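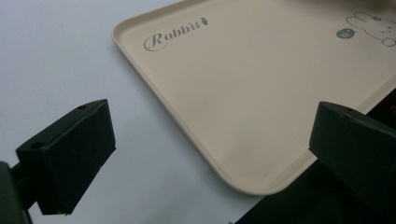 Hajar Kamel wrote to us in December that the rabbit tray is the first one her children carry to the table without being asked, and could we please make sure it stays in the range. It stays.

Simard sells trays, plates and bowls for family kitchens, small cafes and daycare rooms. We don't make them ourselves. We choose them, buy them in, check them, pack them and send them out. The business was started by Hatem Naciri and Povilas Koppel, who had both worked in catering supply and were tired of selling things by the pallet to people who wanted six.

So you can buy six from us. You can also buy one. Our largest single order so far was 73 trays for a daycare group, and it was packed on the same bench as everything else.

What we sell

Most of our range is in quiet colors: cream, beige and white. The trays are plastic, with a raised rim so a cup that slides has somewhere to stop. The rabbit tray has its name on it in script with a small carrot after the last letter, and it outsells the plain one in the same color. We have stopped trying to guess why.

Plates and bowls come under two names. Prilia is the plain line, with no print. Molero is the printed line, for people who like a pattern but don't want a full set of it. Plenty of customers mix the two, and the sizes were picked with that in mind — a Prilia plate will stack with a Molero plate.

We do not sell cutlery, glasses or table linen. We get asked every week.
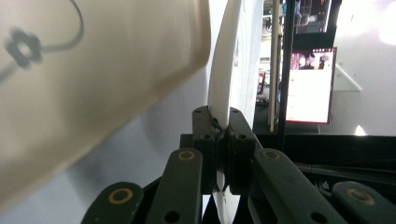 Page last changed: 22nd January

How we check things

Every delivery is opened and looked over before it goes on the shelf. Younes Belkadi does most of this. Plates are checked along the rim, front and back, and set down on a flat table to see if they rock. Printed pieces get a second look for smudges and breaks in the line, mostly on the thin stems and curls, where a fault is easy to miss. Trays are checked at the corners.

Pieces with a small mark in the print are sold as seconds at a lower price. Pieces with a chip or a crack are not sold.

Ordering and returns

Orders are packed by Reda Belhaj, who will also answer if you call about a delivery. Plates are wrapped one at a time. Trays travel stacked, with paper between them, and we use the smallest box that will do the job.

You have 30 days to send something back. It should be unused and in a box that will survive the trip. If a piece arrives broken, keep it and write to us with your order number — we will send another one and you don't need to return the first.

Cafes and daycares can ask for 2 sample pieces before placing an order. Tell us what you plan to serve on them and how they will be washed, and we'll pick a size to match.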